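Group project report: The stalled grasp fault in the Patden kitchen task
Group members: Rami Obeidat, Kayode Osagie, Ebuka Aliyu
Supervisor: Olanrewaju Nnaji
Submitted 2018-08-18

1. Background

Our group took over the Patden simulation from last year's students in January. The task is to move a tomato from a cutting board to a plate using a two-armed robot with multi-fingered hands. Everything runs in the simulator, as the Batwood lab does not let project students use the real arms without a separate safety course.

The first version of our controller finished the task often enough that we planned to spend the summer on speed. Then we ran the long overnight batch and found that 23 of the 578 runs had ended with no error message and no result. This report is mostly about those 23 runs.

2. What went wrong

In each bad run the right hand reached the approach pose over the board and the controller then stopped sending new finger commands. The arm motors stayed on. The program did not crash, so the watchdog saw nothing wrong and let the run go on until the time limit.
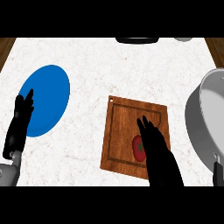

Figure 1. Simulator view with the right hand at the board and the left hand at the plate.

We first blamed the contact settings. Ebuka changed the friction on the fingertips and we lost most of a week to that, with no change in the number of stalls. Kayode then printed the state of the grasp planner at every step and found the cause. The planner waits for a fresh position for the target before it closes the fingers. That position comes from the head view, and if too little of the target is visible the vision module throws the reading away. It sends nothing in its place, so the planner waits for ever.

3. Why it matters for safety

On a real robot a silent wait with powered motors is a hazard. A person could take it for a finished task and reach in to clear the counter. If the view then improved, the planner would get its reading and close the hand at normal speed. We showed this in simulation by shifting the target by hand during a stall, and the fingers moved straight away.

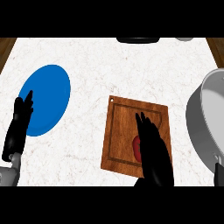

The occlusion check had only ever been tested with one arm parked out of view and the target in the open. With both arms working, the approach itself gets in the way: the right palm comes over the board and hides the right part of the tomato, while the blue plate stays mostly clear under the left fingertips. The plate position was therefore still being updated, and the log looked healthy to anyone reading only the last lines. We had read only the last lines.

4. Changes made

The planner now has a timeout of 2 seconds. If no target reading arrives in that time, the right arm backs off along its approach path, motor power is dropped and the run is logged as failed. The vision module sends a "not visible" message instead of staying quiet. Lawal Babalola from the Tijani group reviewed the code and asked for a restart to need a key press, so we added that as well.

We repeated 30 runs with the start positions that had stalled before. All of them ended with either a grasp or a logged failure – none hung.

5. Still open

Backing off costs time, and the hand sometimes returns to the same blocked pose. A second view from the side would probably help, but we have not tried it. The left arm planner uses the same waiting code and has not been changed yet.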